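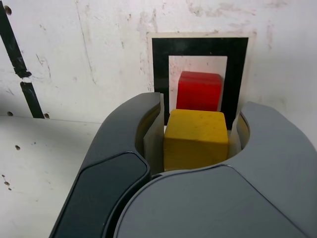
What changed on our floor since November

August 10, 2026

I've worked at Bermúdez for 12 years, most of them in the kitting room. We put wooden toy and classroom sets together: blocks, counters, shape sorters, the bags of mixed pieces that schools order in the summer. Since last November we have had arms doing part of the picking. People I meet outside work ask me about it more than they ever asked about my job before, so I'm writing it down once.

The basic job of kitting is simple. Loose pieces come in from the paint side in totes. Somebody takes the right pieces in the right colors, puts them in a tray, checks the tray against the card, and slides it down to bagging. A person who is good at it can fill a tray without looking at the card, which is how you end up with two reds and no yellow at four in the afternoon.

The arms came from a company called Jistar. The grippers have two curved fingers with a flat pad on the inside of each. They close on a block from both sides, lift it, and put it down where it's supposed to go. Each station has square black and white markers on the wall panel, and the system uses those to work out where it is. If a marker gets covered or peels at a corner, the station stops and asks for a person. During the first month it asked for a person all day long.

What the arms are good at

Cubes. A cube with flat sides and a matte finish is what they like best. They are slower than a quick person and about even with a tired one. They don't mix up colors much under our lights, although orange and red gave us trouble until the lamps over the second bench were changed.

They also do the 101 set well, which is our plain block set and the most boring tray in the building. I have filled that tray more times than I want to think about and I don't miss it.

What they are bad at

Anything round. Anything with fresh varnish. Anything tangled, like the lacing beads. Thin pieces lying flat on the bench, because the fingers can't get under them. Blocks jammed up against each other are hit or miss. If there's a gap for the pads, fine. If there isn't, the arm tries, backs off, tries again at a slightly different angle, and you stand there wanting to reach in and do it yourself. You are not supposed to reach in. There is a stop button for that, and you have to log the stop, which is why people were reaching in.

They also don't notice dents. A person picks up a block with a bad corner and drops it in the reject bin without thinking. The arm puts it in the tray. For a while we had more complaints about chipped pieces than we'd had the whole year before, and the fix was to put a person back at the end of the line doing nothing but looking. So one of the jobs that went away came back under a different name.

What my day is now

I used to kit for a full shift. Now I look after 5 stations with Lovely Policarpio. Most of that is feeding totes, clearing stops, wiping pads, and checking the first trays after a changeover. The pads pick up a film of paint dust and the grip starts to slip. You learn to hear it before the screen tells you. There's a small click when the block shifts.

The panels have taken a beating. They were clean when they went up, and since then they've been scuffed by totes, taped, drilled, re-taped and drilled again as the setup people changed their minds about where things should go. I used to think that looked bad. Now I think a station with marks all over it is one that has been adjusted until it works, and the ones I worry about are the new ones.

My hands hurt less. I want to put that in because it's true and it matters. By the end of a busy summer I used to have trouble opening a jar. This summer I haven't. My feet hurt more, since I walk between stations all day where I used to stand at one bench on a good mat. Lovely asked for mats along the whole run and we got them on half of it.

The other change is that I talk less. Kitting was eight of us at two long benches facing each other. You could keep your hands going and hear about somebody's divorce. The stations are in a row with guards between them, and you can't hold a conversation across that. Some people like the quiet. I wear one earbud, which is allowed, and listen to ball games.

The people part

No one was laid off when the arms came in. That's what the company says, and it's correct. What happened is that two people retired and weren't replaced, and the summer temps weren't called. We used to bring in a crew every June, mostly kids home from college and a couple of the same women year after year. One of them wrote to me in May to ask when to start and I had to tell her I didn't think anyone would be calling. She found work at Skukside, in their returns department. She says it's okay.

The ones of us who stayed got a raise when we moved to the station jobs. It wasn't large. The job description got longer by a page. I think the raise is fair for what I do on a normal day and too small for what I do on a bad one, when a station is down and I'm kitting by hand at the old bench to keep up while also watching the other four.

Cayetano Cabello had the hardest time of anybody. He was the fastest kitter in the room by a long way, and everybody knew it, including him. Speed doesn't count for anything at a station. You can't make the arm go faster by being good. For the first couple of months he was miserable and said so at every break. Then they put him on setups, where you decide how pieces get laid out in front of the arm, and he's good at that too. He knows how blocks sit in a tote and how they roll when you tip it. The setup people from Jistar were laying everything out in neat grids, and he showed them that you could stand one block behind another as long as the front one had space on its sides. He still says he'd go back to the bench tomorrow. I believe him.

Training was the weak spot. We had a day and a half in the break room with slides, and then we were on the floor. Most of what I know I got from the technician who was here in the first weeks. He'd answer anything if you caught him while he was working. When his time ran out, we had a phone number. Lovely started a notebook with the stops and what cleared them, and that notebook is the real manual. It has coffee on it. The supervisor asked to have it typed up and we're still waiting on whoever is supposed to do the typing.

What I'd ask for

If your place is getting something like this, ask who clears the stops and whether that time is counted. Ours wasn't at first. The target was set as if the stations ran all shift, and we looked slow on paper for weeks when we were working harder than before. It was fixed after Lovely wrote down every stop for a full week and brought the sheets in.

Ask to be in the room when they decide where the stations go. We have one that faces the loading door, and on bright afternoons it can't read its marker and we prop a piece of cardboard up to shade it. Anyone who worked that end of the room could have told them about the sun.

Ask about the temps, too, if you have them. I didn't, and I should have.

There's talk of a second set of stations for the Fatell order, which is 200 trays at a time with lacing beads in every one. I've told them how the arms do with beads. For now the beads are done by hand, at the old bench, and people sign up for that shift early. I'm down for Thursday.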